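4. What the counter is for

The advice literature on household dishwashing treats the counter as a place things pass through. Dirty cups arrive on it, go into the machine, come out clean, rest there for a moment and are put away. Vogler's flow chart of the "closed kitchen loop" draws the counter as a thin arrow between two boxes. We doubt that many kitchens work this way, and the diaries we collected in Clevach and Keogh give us little reason to change our minds.

Households were asked to keep a plain record of each time they loaded or emptied the dishwasher, what was on the counter beside it when they started, and what was still there when they stopped. The combined diaries hold 3000 entries. We read them with two claims in mind. The first, from the Curis guidance for landlords and tenants, is that a clear counter is the normal resting state of a kitchen and that clutter is a lapse from it. The second, made by Golob in his work on shared flats, is that mugs are the last thing to be put away because people expect to use them again soon.

The first claim fares badly. Entries in which the writer described the counter as clear were uncommon, and many of those were made on the day a new diary book was handed over, which should make anyone careful. People tidy for visitors and they tidy for researchers. Once the novelty of the diary wore off, the counter came back in the entries with its usual load: cups and glasses nearest the machine, then coffee things, then tubs, cans, packets and whatever else had been put down by someone with full hands. One diarist in Keogh listed the same packet of seeds on every page for 14 days and then wrote "moved packet" with no further remark.

It could be said that this only shows the guidance is not being followed. But the guidance presents itself as a description of how kitchens behave when left alone, and on that point it is simply wrong. If most households are in a state of lapse most of the time, the word has stopped doing any work.

The second claim deserves a longer look, partly because it sounds so reasonable. Mugs do gather by the dishwasher. Figure 3 shows a typical grouping at the machine end of a wooden counter, with mugs of several colors and an upturned glass close to the edge, two white mugs standing upside down in the pulled-out upper rack, and a French press and other items farther along.
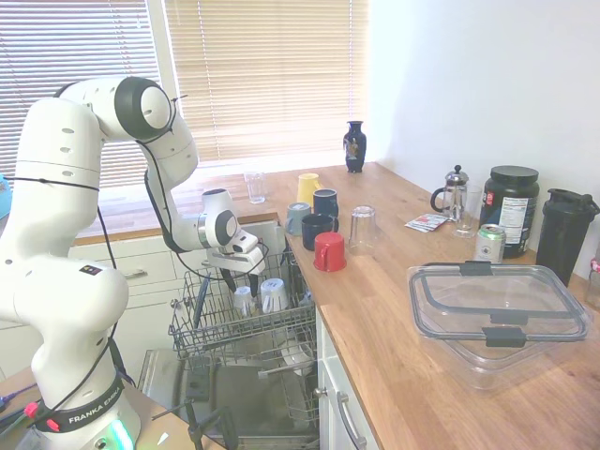 Golob would read a group like this as a kind of waiting room. The mugs are out, in his account, so that they can be picked up again without opening a cupboard. Our difficulty is that the same group can be produced in at least two other ways. The mugs may be dirty and on their way in, held up because the rack is awkward to fill with mixed sizes. Or they may be clean and on their way out, held up because the cupboard is across the room. A mug turned upside down is often taken as a sign that it is clean, and Sial uses it that way in her coding scheme. Our diarists were less tidy in their habits. Several turned dirty mugs over "so I don't put tea in one by mistake," while others stood clean ones upright because they had always done so. We therefore do not code clean or dirty from position, and we would be cautious about any study that does.

The diaries help here only because the writers said what state things were in. Of 200 entries that mentioned a group of mugs and also gave a reason for it, 53 said anything that could be read as keeping them handy. The rest spoke of the rack being full, the machine being half emptied, someone being called away, or of no reason at all beyond "left them." That last phrase is worth more attention than it has had. Researchers like a motive, and a cup left on a counter looks as if it ought to have one. Paju has argued that the pause itself can be a habit, in the sense that people stop the job at the same place each time without deciding to. We find this more convincing than the waiting room, although we admit it is also harder to test, and we have not tested it.

There is a further problem with treating mugs as a class. Diarists who wrote "mugs" in the first week tended to write "the red one" or "Dad's" by the third. A favorite mug may well be kept out for use, as Golob suggests, while the five others near it are there for no such reason. Counting the group as a single case of one behavior hides this. Counting every mug separately creates the opposite trouble, because a stack carried over in one trip then looks like several decisions. We used the group as our unit and are not fully happy with it.

Glasses behaved differently in the diaries, or at least were written about differently. They were more often described as being kept apart from the mugs "so they don't chip," yet the same writers recorded glasses standing right next to them. We take this as a reminder that a diary records what people think they do as well as what they do. Coffee equipment raises another doubt. Some households counted a French press as part of the washing up and some thought of it as a fixture, like the kettle, so its presence on the counter meant clutter in one home and good order in the next.

None of this makes the counter unreadable. It does mean that a single look at one, however clear, cannot settle which way the cups were going — into the machine, out of it, or nowhere in particular. The Vondis home survey relied on single visits and reported a "backlog rate" on the strength of them. Without a second look, or a word from whoever lives there, we do not see how a backlog could be told apart from a finished job with the last step left off. Ó Dubhghaill raised much the same objection in her review of the survey, and we know of no reply to it.

Section 5 turns to the cupboards, where the diaries are thinner and our own confidence is lower.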